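Leswood Ski and Trail Club
Minutes of the general meeting, Saturday 6 July 2024, club room, Trutham
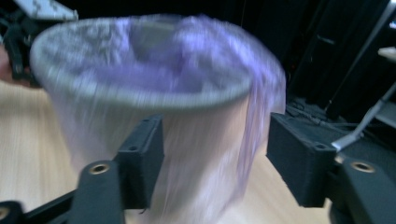 Plastic cup with light purple filling.

Present: Margareta Gavrilă (chair), Virgil Moldovan (trails), Roxana Lungu (minutes), Igor Stępień (lift and machines), Finlay Halliday (youth group), and 24 members according to the signed list.

The meeting was opened at ten past six in the evening. The minutes of the June meeting were read and accepted with one correction: under point four, the word "upper" must be "lower", as it was the lower gate which was repaired.

1. Signs on the cross-country trails

Virgil reported on his walk of the Drevulis loop in June. Five signposts are missing or lying on the ground. The post at the crossing with the forest road still stands, but the arrow points to the old direction, which takes skiers to the private meadow. The owner of the meadow has written to us about this already last winter and Margareta answered him then that it will be corrected before the next snow.

Virgil proposed to change all arrows on this loop at the same time and to use the same blue as on the Ursu trail. Igor asked if two blue trails will not confuse people at the place where they run together for a short part. There was a longer discussion. One member wished for numbers in place of colours, another said that visitors never remember numbers. It was decided that Drevulis becomes orange and Ursu stays blue. Vote: all in favour, two members did not vote.

Virgil will order the arrows this month. He asks that anybody who has a long ladder tells him.

2. The drag lift

Igor informed that the yearly inspection is booked for September. The rope was looked at in spring and can stay one more season. Three of the hangers make a noise and he wants to replace the springs in them. The cost for the springs is 170 euros, which is inside the budget, so no vote was needed.

The motor house needs a new lock. At the moment there are keys with people who left the club long ago. Igor will buy the lock and make a list of who has a key. Margareta asked that the list is kept in the club room and not only in his telephone.

A member asked again about evening skiing with lights. Igor said that the cable to the top station is not strong enough and that he has no price for a new one. The question is moved to the autumn meeting.

3. Season passes

Last winter 967 day tickets were sold, fewer than the winter before. Roxana explained that the slope was closed for almost all of February through lack of snow. The season pass was sold as usual.

The proposal was to leave the day ticket at the same price and to give a lower price for the season pass if it is paid before the end of October. Some members feared that people will ask for their money back in a bad winter. After the discussion it was agreed to write clearly on the form that the pass is not refunded — except in the case when the lift does not open at all. Accepted with one vote against.

4. Youth group

Finlay told that the children's training starts again with dry training in September, on Thursdays, on the grass behind the car park. He needs a second trainer for the smallest ones. No experience is necessary, but the person must be able to come every week. Two parents said they will think about it and give an answer before the end of the month.

The club owns too few short skis. Finlay will ask the ski club in the next valley if they sell used ones. He also reminded that boots borrowed in the winter must be returned — several pairs are still missing.

5. Any other business

The path from the car park to the lift is washed out on the left side. Work morning in August, the date will be put on the board.

The coffee machine in the hut is broken and will be thrown away. Margareta has a smaller one at home, which the club can have.

The trail map on the board at the entrance is to be printed again when the new colours are ready. Virgil and Roxana prepare the drawing together.

The meeting was closed at ten minutes to eight.

Next meeting: in September, in the same room. Points for the agenda please to Roxana one week before.

Minutes written by Roxana Lungu
Read and approved by Margareta Gavrilă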